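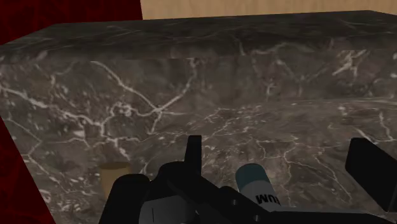 Last updated December 28, 2011. Questions are in the order people ask them, so the important one is near the bottom.

## Before you buy

**Is marble a bad idea for a kitchen?**

It's a soft, porous, acid-hating stone, and you're planning to put it where you cut lemons. People have been doing it for centuries and most of them seem happy. If you want a bench that looks the same in ten years as it did on delivery day, buy something else. If you can live with a few rings and a dull patch near the kettle, carry on.

**Can I pick my own slab?**

Yes, and please do. The sample in our showroom is the size of a coaster and was chosen because it was handsome. Slabs are kept at the Barneck yard, upright, and you can walk the rows in closed shoes. Thongs will get you sent back to the car.

**Will my slab match the photo on the website?**

No. It'll match itself. Veins wander, backgrounds go cloudy, and two slabs from the same block can look like distant cousins. We put your name on the one you choose and that is the one you get.

**Polished or honed?**

Polished is shinier and shows etching sooner. Honed is flatter in tone, hides etching better and picks up greasy fingerprints, especially in the darker colours. Couples tend to disagree about this in the yard. We've learned to go and check on the forklift.

**What thickness do I need?**

20 mm for most kitchens. We'll do 40 if you want the chunky look, but that's usually a mitred edge with a hollow behind it, as your cabinets would like to remain standing. Overhangs past 300 mm need brackets, whatever your cousin in the trade says.

## Measuring and installation

**When should I book the measure?**

After the cabinets are fixed, levelled and staying put. We can't template from a drawing, a sketch on a pizza box or a confident tone of voice. If the sink and cooktop haven't arrived we need them on site too, because spec sheets lie by a few millimetres and stone won't stretch.

**How long between measure and install?**

8 working days if the slab is already in the yard. Anything coming by ship takes as long as the ship takes. Orders placed after September are competing with everyone else who wants a new kitchen for Christmas lunch.

**Will there be a join?**

If your bench is longer than the slab, yes. We place it where the pattern is most forgiving and fill it with tinted epoxy. You'll see it for a week and then you won't, unless a visitor points it out.

**Do you disconnect the plumbing?**

No. Your plumber does that before we turn up and reconnects it the day after. Your gas fitter likewise. We lift heavy things and glue them down.

**What's the $600 access fee?**

Stairs. Also steep driveways, lifts the slab won't fit in, and that one side gate with the hot water unit behind it. If we can wheel it in from the street there's no fee.

## Living with it

**Is it sealed?**

We put on 2 coats of Filtis before we leave. Sealer slows a spill down so you've time to find a cloth. It does nothing at all about acid.

**So what is etching?**

Acid eats a little of the surface and leaves a dull mark. Lemon, vinegar, wine, tomato, cola. It isn't a stain, and scrubbing will only give you a bigger one with sore arms attached.

**What can I clean it with?**

Warm water, a soft cloth and a pH-neutral cleaner. We sell Paju at the counter; plain dish soap, well rinsed, is fine and costs less. No cream cleansers, no bleach, no vinegar. The internet loves vinegar. The internet doesn't own your benchtop.

**I've got an oil mark. Is it there forever?**

Probably not. Mix bicarb and water to a thick paste, spread it over the mark, cover with cling wrap and leave it overnight. Repeat if it's fading. If nothing has shifted after the third go, ring us.

**Can I put a hot pan on it?**

Use a trivet.

**But it came out of a mountain.**

Use a trivet.

**Does the warranty cover etching?**

No. The Ativow warranty covers workmanship: joins, edges, cutouts and anything we glued that has come unglued. It doesn't cover lemons, red wine, standing on the bench to change a light globe, or the trivet question above. Keep your invoice, as we'll ask for the job number.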